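Obst und Gemüse auf dem Bett zwischenlagern - was drunterlegen?

Masitz
11. April 2021

Hallo zusammen,
unsere Küche wird gestrichen, der Tisch ist zerlegt, und die einzige freie Fläche in der Wohnung ist das Bett. Dort liegt jetzt der Einkauf. Als Unterlage habe ich eine rosa Plastikfolie genommen, darunter ist nur das weiße Laken. Das Blattgemüse hat ein eigenes Tablett, für den Rest habe ich mir weniger Mühe gegeben.

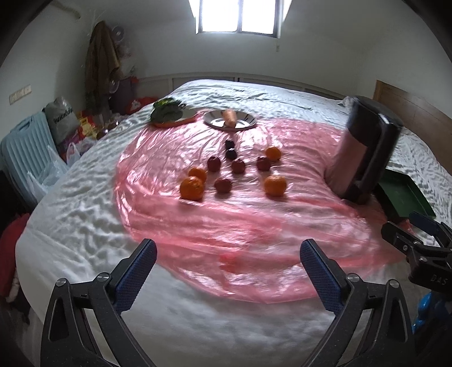
Foto: Masitz / eigene Aufnahme

Orangen, Äpfel und Pflaumen rollen zur Mitte, sobald sich jemand auf die Bettkante setzt. Die Folie knittert und rutscht außerdem bei jeder Gelegenheit. Das Ganze muss noch 7 Tage so gehen, nachts zieht alles auf den Fußboden um. Reicht die Folie, oder habe ich demnächst Pflaumenmus im Laken? Und darf das Obst so zusammenliegen?

Wannasri
826 Beiträge

Die Folie hält Saft ab, gegen das Rollen hilft sie nicht. Leg ein großes Frotteehandtuch darauf und schlag die Ränder nach innen um, dann bleibt auch ein Apfel, wo er ist. Noch besser wäre ein Backblech mit Handtuch, das trägst du abends in einem Gang weg.

Äpfel würde ich getrennt legen. Sie geben Ethylen ab, davon werden Pflaumen schneller weich und Blattgemüse gelb. Den Orangen ist es ziemlich egal. Das Grünzeug in ein feuchtes Tuch wickeln und in den Kühlschrank, falls der noch am Strom hängt. Und Pflaumen zuerst essen, die überleben deine Woche sonst nicht.

3 Personen fanden das hilfreich

Dinar
13 Beiträge

Bei uns lag mal ein halber Wocheneinkauf auf dem Sofa, ging auch. Pflaumenflecken übrigens sofort mit kaltem Wasser, dann Gallseife. Frag nicht. Ansonsten: Stuhl kaufen, dann setzt sich keiner aufs Bett.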